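Housekeeping and Textile Care, Module 2
Handout: Hanging, Airing and Storing Clothes
Hodell Training Center, version of 29/01/2018

Please read this handout before the practical lesson. The words marked in the glossary at the end will be in the oral test.

1. Where clothes are hung for a short time

In many homes the clothes do not go to the wardrobe directly. They spend some hours on a hook, on a door or over the edge of a bath. For short airing this is acceptable, if the following points are respected.

a) Check the place first. Dark cloth hung near a shower can receive splashes, and dried drops leave pale marks which are difficult to brush out.

b) Let the item fall straight. When a heavy item hangs in folds, the inner side of the fold receives less air and can keep a smell.

c) Leave free space between two items. At our center we ask for the width of one hand at least.
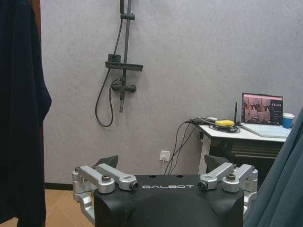 2. The standing clothes rack

A standing rack is used when there is no wardrobe, or when the garments of the day must be at hand. It should stand on a flat floor, best in a corner where people do not pass. Before loading, push the rail lightly from the side. If the posts move, tighten the joints.

Hangers. For coats and knitwear we recommend wooden hangers. The shoulders of the hanger should end where the shoulders of the garment end. A hanger which is too wide makes a small "horn" in the sleeve, and on a cardigan this horn can remain even after washing. Thin wire hangers are only for transport.

Order of garments. There are several systems. Kazlauskienė, in the course book, orders by length, with the long coats at one end of the rail. The Zanell method orders by color. In this module we use the length system, but you should be able to explain both. A long coat must not touch the floor or the lower bars of the rack.

Taking down and hanging up. Hold the hanger near the hook, lift it until the hook is free from the rail, and only then move it to the side. Do not pull the garment by the sleeve or by the hem. With knitwear, support the lower part with your other hand.

On the rack below, look at the long tan coat toward the left side and at the teal cardigan farther to the right. Decide which of the two could be folded and stored on a shelf instead, and write two sentences about your reasons. 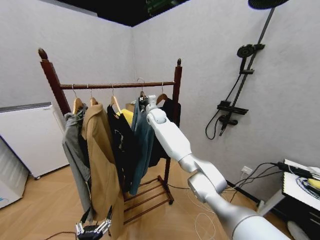
3. Weight on the rail

Always read the label of the rack. The small Zisby rack in our practice room may carry 41 kg, and this number includes the hangers. Distribute the heavy coats so that the two posts carry a similar load. If you follow the length system and all coats come to one side, put a heavy item also at the other end.

4. Homework

Choose one coat and one knitted garment at home. For each, write the fiber content, how you store it now, and what you would change. Maximum 330 words, handwritten or printed.

Glossary
airing: leaving a garment in moving air, without washing
finial: the decorative top of a post
hem: the lower edge of a garment
rail: the horizontal bar that holds the hangers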